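Does Tidying a Bedroom Have to Start With the Bed?
Final project report, Home and Living Studies, Villholm
18 Apr 2020

Most of the household guides we read for this project say to make the bed first. The Stedano handbook calls it the step that sets up all the others. We doubted that, and after two rounds of tidying we still do. A made bed changes how a room looks from the door. It does very little for the wrappers, bags and paper strips that make up most of the mess.

We tried both orders in the same bedroom. In the first round we started with the bedspread and left the trash for last. In the second we cleared the trash first, with a bin close to the bed.

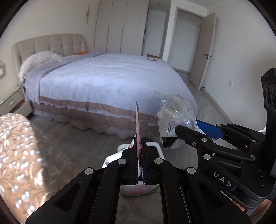

Figure 1. Light trash at the bedside: a pink paper strip, a crumpled clear bag and a white container with a plastic bag over its edge.

Trash first was quicker by nearly four minutes. We would not lean on that number. By the second round we knew the room, and that alone could explain the gap - the handbook never mentions practice at all.

Clear plastic was the slow part both times. It takes up a lot of room in the bin for something so light, and our liner kept sliding down.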